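Asunto: Re: [gallinas-patio] Pedido conjunto de pienso, muda y ácaro rojo

Hola a todos,

contesto deprisa y desde el móvil, que a las siete cierro el gallinero y todavia no he echado de comer. Voy por partes y perdonad el desorden.

Lo del pedido. El presupuesto de Jistberg llegó ayer: 874 euros con porte hasta Tavares, descarga a pie de camión. O sea que los sacos los movemos nosotros. Entra ponedora en harina, ponedora en migaja y la conchilla de ostra aparte, en saco pequeño. El grano entero no, ese me lo siguen cobrando a precio de joyería y lo compro suelto en el almacén del polígono. Quien quiera migaja que lo diga ya, por favor, el año pasado acabamos con media harina que no quería nadie y la tuve yo en el garaje hasta que le salió gorgojo.

Zirer no ha contestado. Tampoco al segundo correo. Yo los doy por perdidos.

Sobre si pasar a un pienso con más proteína en la muda: yo sí, pero sin volverse loco. Las mías empezaron a soltar pluma en agosto, las dos viejas primero, y están hechas un plumero. Les subo algo la proteína hasta que veo cañones nuevos en el cuello y luego vuelta a lo de siempre. Guisantes cocidos, sardina de lata bien escurrida una vez por semana (enjuagada, que lleva sal) y ya. Pan no. Ya sé que en el pueblo se ha dado pan toda la vida. Engordan y no ponen.

Y la puesta baja, claro. En la muda baja siempre. Cada septiembre alguien escribe a la lista asustado y cada septiembre decimos lo mismo - paciencia y calcio a libre disposición, en un cacharro aparte, nada de mezclarlo con el pienso. Las que no ponen no necesitan ese calcio y a la larga les machaca el riñón. 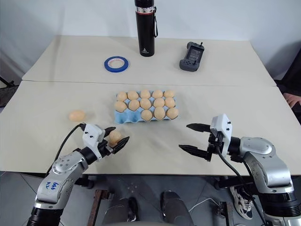 Huevos morenos en la huevera azul claro.

Lavar o no lavar, que también salió. No se lavan. Si van a la nevera sucios se quitan las motas en seco con un estropajo suave y a la huevera, punta abajo. Si está muy sucio se lava justo antes de usarlo y se come ese día. El remedio es cambiar la paja del ponedero más a menudo, yo lo hago cada dos o tres días en época de barro y al recoger por la tarde casi no hay que limpiar nada. Y recoger todos los días!! Un huevo dos días al sol en un ponedero de chapa no es un huevo fresco por mucho que sea de casa.

Para los que dudan de la edad: vaso hondo con agua fría. Se tumba en el fondo, fresco. Se pone de pie, para tortilla o bizcocho y pronto. Flota, al cubo. Yo además apunto el día a lápiz en la cáscara, a lápiz, rotulador no.

Ácaro rojo. Esto es lo urgente, lo otro puede esperar. Quien tenga palos de madera con grietas que vaya esta noche con linterna y pase un papel blanco por debajo del palo. Si sale manchado de rojo hay ácaro, y si hay ácaro en el palo hay en las juntas, en la tapa del ponedero y detrás de la tela asfáltica. De dia no se ven, se esconden. Las gallinas que de pronto no quieren entrar a dormir están avisando, no es que se hayan vuelto tontas.

Lo que me ha funcionado: vaciar todo, quemar la paja, agua a presión en las juntas, dejar secar un día entero y tierra de diatomeas en seco con mascarilla. Mascarilla de verdad. Repetir a la semana y otra vez a la otra, los huevos del bicho aguantan la primera pasada y vuelves a empezar. Aceite en los extremos de los palos, donde apoyan. Yo cambié los palos por unos de sección cuadrada con los cantos matados, lisos, sin corteza, y este verano mucho mejor.

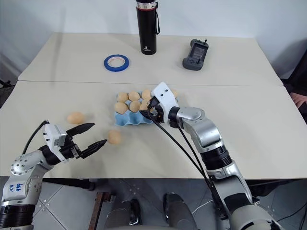 El producto ese del veterinario, el que va en el agua de bebida, también sirve pero es con receta y sale caro para cuatro gallinas. Preguntad por el periodo de espera de los huevos y que os lo digan por escrito. Y ojo con calcular la dosis a ojo, que el otro día alguien en la lista hablaba de "un chorrito". Un chorrito no es una dosis. Se pesa el lote, se calcula el agua que beben en un dia y se retira cualquier otro bebedero, incluido el cubo de la lluvia, que es donde van a beber siempre.

Bebederos. Si vais a comprar, el de tetinas aguanta limpio mucho más que el de campana, pero con heladas se atasca. Yo alterno. El Surnance que recomendaron aquí en primavera me gotea por la rosca desde el segundo mes, lo he arreglado con teflón y ahí sigue, goteando menos. No lo volvería a comprar.

Seguimos. Zorro. Han visto uno por el camino de las huertas, a plena luz. Malla electrosoldada enterrada o en faldón hacia fuera, la de gallinero de toda la vida la rompe con los dientes. Y cierre con mosquetón, los pestillos de gravedad los levanta cualquier garduña.

Dejo debajo el mensaje anterior para quien no lo tenga, y vuelvo luego al tema del pago.
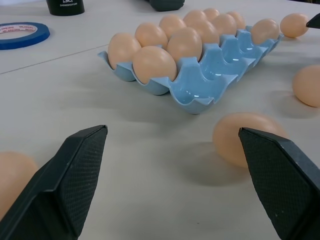

El domingo por la noche escribieron en la lista:

> Buenas noches, somos nuevos y tenemos 2 gallinas desde la primavera.
> Queríamos apuntarnos al pedido pero 400 kilos entre todos nos parece
> una barbaridad para lo poco que gastamos. ¿Se puede entrar con un
> saco solo?
>
> Otra cosa. Una de ellas lleva una semana sin poner, se le cae la
> pluma del cuello y por la noche se queda fuera en el manzano. ¿Es
> muda o está enferma? Come bien y la cresta la tiene normal, algo más
> pálida quizás. Los huevos de la otra salen con la cáscara muy fina,
> uno se rompió al cogerlo.
>
> ¿Y hay que lavarlos antes de guardarlos? En casa hay opiniones.
>
> Gracias y perdón por las preguntas de principiante.

Respuesta corta: sí, se puede entrar con un saco. Los 400 kilos son el mínimo del porte, da igual cómo se repartan.

Lo de la pluma, muda casi seguro. Lo del manzano no me gusta, papel blanco esta misma noche. Y la cresta pálida con ácaro es típica, les chupan la sangre. Mirad también debajo del ala y en la cloaca por si hay piojo, que es otra cosa y se trata distinto.

Cáscara fina: conchilla a libre disposición desde ya, y si en dos semanas sigue igual, veterinario.

El pago, por transferencia como siempre, poniendo en el concepto nombre y número de sacos. Antes del viernes. El que no haya pagado no entra en el reparto - el año pasado adelanté yo tres sacos y uno lo sigo esperando.

Me voy que se hace de noche.

Saludos desde Tavares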